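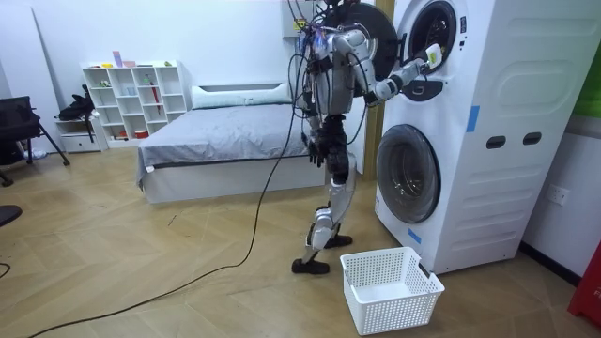 The Laundry Lessons

At Kellutov they teach housework one arm at a time

6 Dec 2021

Ghazala Jadoon has opened a washing machine door more times this year than most people do in ten. Hardly ever with her own hands. She stands at a desk in the next room with a controller in each fist, two screens in front of her, shoes off. When she moves, the robot moves. When she sneezes, well. They learned to put a pause pedal under the desk.

"You get a feel for it," she says, not looking up. "Then you go home and reach for a cup and your arm feels weird. Too fast."

I got to Kellutov late, train trouble, and they'd already started. No tour, no coffee. Just a whispered "watch the cable" and a stool in the corner.

The project is called Totine. The idea is easy to say. Instead of writing out every move in code, a person does the chore through the robot, over and over, and the software learns from the recordings. Where the arm was, what the cameras saw, how hard the fingers closed. Do it enough times and the robot should be able to take a shot at it alone. Should.

Jadoon calls each run a lesson. A good day is 70 lessons. A bad day is 22 and a headache.

The room is set up like a small apartment, bed and shelf and all, with a washer and dryer stacked one on top of the other. That part matters more than I'd have guessed. The early sessions, back in March, were done against a plain wall, and the software got very good at laundry against a plain wall. Moved the machine in front of a bed and it fell apart. So now there's a bedroom.

First thing I ask about is the door. A door seems like nothing. You pull it, it swings. But the handle side travels in a curve, and a person's wrist follows that curve without being told. The robot's wrist has to be led through it. Pull straight back and you're fighting the hinge, and a stacked machine is tall enough that nobody here wants to fight it. Jadoon brings the hand up, closes the fingers on the rim, then sort of leans. Her whole body leans, at the desk. I caught myself doing it too.

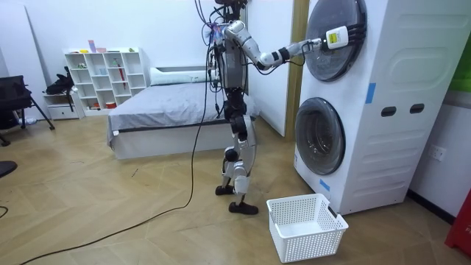
"Slow is fine, jerky is not," she tells me. Jerky gets copied. So do bad habits. For a couple weeks she was stopping just short of the door to check her grip on the screen, a tiny wait, she didn't even notice. The software noticed. Every time it ran alone it reached out, stopped, waited for no reason, then carried on. They threw out that whole batch and she started again.

I asked if that was depressing. "It was kind of flattering," she said. "It had my manners."

Bottles are the other half of the lesson plan. Picking one up is one skill, bringing it to the opening without knocking the rim is another. There's no touch coming back through the controllers in this setup, so she goes by eye. Squeeze too hard and a soft bottle buckles. Too light and it slides down through the fingers, slowly, and you watch it go and there's not much to be done. She'd like gloves that push back. There is a budget line for gloves. It keeps getting moved to next year.

There's an older method, which is to grab the arm and move it yourself, the way you'd guide a kid's hand with a pencil. Kellutov still does this for some things. Jadoon likes it for short moves, wiping, turning a knob, because you feel the weight of the thing and know right away when the joint is near its limit. But you end up standing in the robot's view. Your sleeves are in all the recordings. And on a full size machine it's hard on the back, she says, two people and you still get tired. Remote is cleaner. Remote also means you're guessing at depth from a flat screen, and depth is where most of her misses come from.

Not everyone is sold. Gosier, the other lab I called for this piece, gave up on remote lessons for chores and went to simulation, thousands of practice runs and no sore shoulders. Their view is that people are just too slow to be the source of the data. Kellutov's view is that simulated cloth is terrible. Both seemed right to me, for what its worth.

The thing I kept wanting to know was how many lessons is enough. Nobody would give me a number. The software that does the learning is called Gilani, and Gilani might pick up a reach in an afternoon and then spend weeks on letting go. Letting go is harder than grabbing, apparently. Open the fingers a little early and you drop it, a little late and you drag the door back with you.

They do 3 good lessons in a row before changing anything. Then the basket gets moved a bit, or turned. Or the robot starts from a step further back. Small changes, on purpose, so it doesnt just memorize one spot on the floor. Jadoon keeps the list of changes on paper, taped to the desk, lots of crossing out.

I asked for a go. They let me have 2 tries. On the first I reached right past the door, and on the second I got my fingers on the rim and forgot to lean. Jadoon hit the pedal for me.

"Delete both of those," she said to the next room.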